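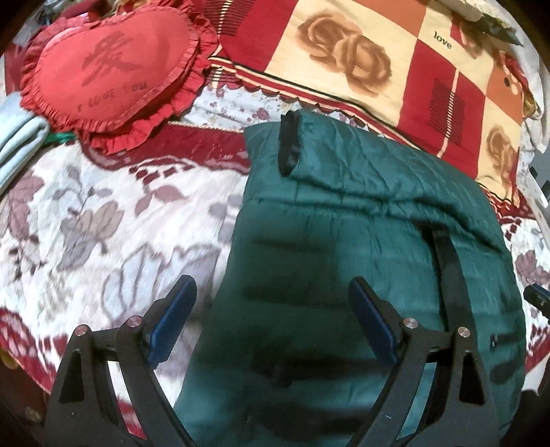 Monamix opens its free practice trading course to everyone

October 2024

Hi, I'm Ebere Akinola, and I run the education side of Monamix. Normally a press release gets written by someone else and I get quoted in the second paragraph saying I'm thrilled. I asked if I could write this one myself, and they let me, so here we go!

From this month our practice trading course, Lernico, is open to anyone who wants it. You don't need an account with us, you don't need to put down a deposit and we won't ask for your card number. Until now it was only for people who already had a live account, which in hindsight was a bit like handing out the swimming lessons at the deep end.

The course is about currency trading, and it's meant for people who are starting from zero. You get a practice account with pretend money in it, real prices (delayed a little) and 30 short lessons you can do in any order, though I'd start at the front if I were you. Most of them take as long as a cup of tea. The first few cover what a pair is, what a pip is, what the spread costs you and why your broker is so keen on you trading often. Yes, we're a broker, and yes, that lesson stays in.

We ran a trial from June with 652 people, and I read every single comment that came back. Some were lovely. A fair few were cranky, and the cranky ones were more useful. The big complaint was leverage. We'd tucked it away in the second half of the course, and people told us they'd already blown up their practice account by the time they reached it. Fair enough! It's now lesson 3, and you can't turn leverage on in the practice account until you've finished it. I've had a couple of grumpy emails about that already and I'm not budging.

The other thing people wanted was a trading journal that wasn't a spreadsheet. Xuân Châu, who built the practice software, took that one on. Every time you open a trade, a small box pops up and asks why. You can write "no idea" if you like, plenty of people do, but it gets saved next to the result and you'll see it again when you look back over your trades.

"I kept the box as plain as I could," Xuân told me when I asked for something to put in here. "I use it for my own trades and I don't enjoy reading the old ones. I wrote 'it feels due for a bounce' far more often than I would have guessed."

Me too, for what it's worth. I started trading years ago with money I'd put aside for a new kitchen, and I did the whole lot of classic beginner stuff: no stop, doubled up on a loser, checked my phone under the table at dinner. I still have the old kitchen. So I'm a bit touchy about ads with sports cars in them, and you won't find any in the course.

What you will find is a lot on position sizing, because it's dull and it matters. We start every practice account at 100 dollars, which some of the trial group thought was silly. They wanted a nice fat balance to play with. But loads of beginners start small in real life, and it's a very different feeling working out a sensible risk on a small account than on a giant pretend one. If you run it down to nothing you can reset it, and the journal keeps a note that you did.

We had outside help too. Kubiak, a small training firm, went through the lessons and crossed out every bit of jargon we hadn't explained (there was a lot of red). Waser did the captions and the large-print version, so the course should be easier to follow if you can't use sound or you find our usual charts hard to read. If something still doesn't work for you, please tell us.

Now the serious bit. Trading currencies is risky and you can lose money, including all of what you put in. Doing well in a practice account doesn't mean you'll do well with real cash – prices are a bit kinder in there, and so are your nerves. The course is general information. It doesn't know what you earn, what you owe or what you're saving for, so talk to a licensed adviser if you need advice about your own situation. Finishing the course doesn't sign you up to anything, and if you get to the end and decide trading isn't for you, that's a perfectly good result in my book.

To get started, go to the Monamix site and choose Lernico from the Learn menu. You'll need an email address and you have to be 18 or over. Existing customers can log in as usual, and your old lessons and notes will still be there.

Journalists who'd like a login, some screenshots or a chat with me or Xuân can get in touch through the media page on the same site. I'm happy to talk about the trial, including the parts that went badly, and mornings are best.

Ebere Akinola
Head of Education, Monamix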